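The bookbinding instructor at the Irilberg community studio has taught the same evening course for seven winters. She agreed to talk between classes, on the condition that the conversation stay on paper, thread and glue.

Her students begin with a pamphlet stitch and move on to a coptic binding in the second session. "The sewing is easy to teach," she said. "Grain direction takes longer. People fold against the grain, the spine swells, and they blame the thread."

She tests grain by bending the sheet both ways and feeling for the softer curve. For text blocks she uses Strazds, an uncoated cream stock that she buys by the carton. The last order was 3,388 sheets and should see the studio through to July.

Covers are cut from 2 mm Fitwood board. She tried a thinner board one term and went back. "It bowed once the paste-down was on. You can correct that with a heavier lining, but a beginner shouldn't have to."

On adhesives she is brief. PVA goes on the spine, wheat paste on the endpapers, and a mix of the two on cloth. The mix is three parts paste to one part PVA by volume — she has no interest in weighing it.

The studio's one large purchase was a Fanetti nipping press, bought second-hand for $379. Books stay in it overnight between waxed sheets. Students collect them the following week and trim any loose cloth at home.

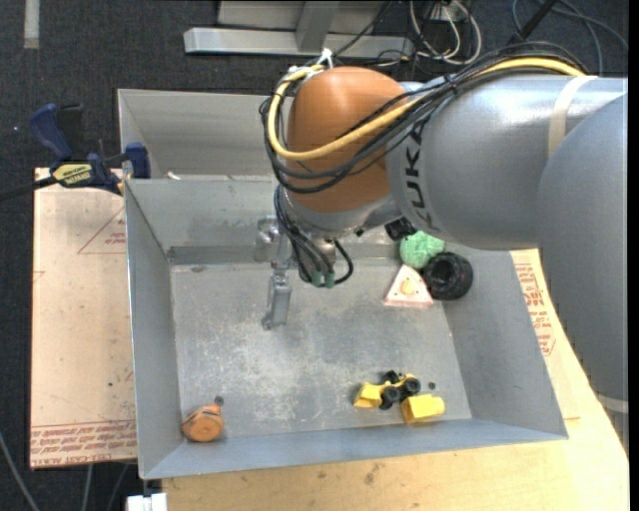
What thread should a beginner buy?

"Waxed linen, 18/3, in a neutral colour. Cotton stretches, and polyester can cut through the fold if you pull hard."

She advises pulling parallel to the spine, never straight up, and checking the tension at each kettle stitch. Needles should be blunt. Holes are punched beforehand with an awl and a folded card template.

Next term's course adds a half-cloth case binding. Students will need their own bone folder and a steel ruler.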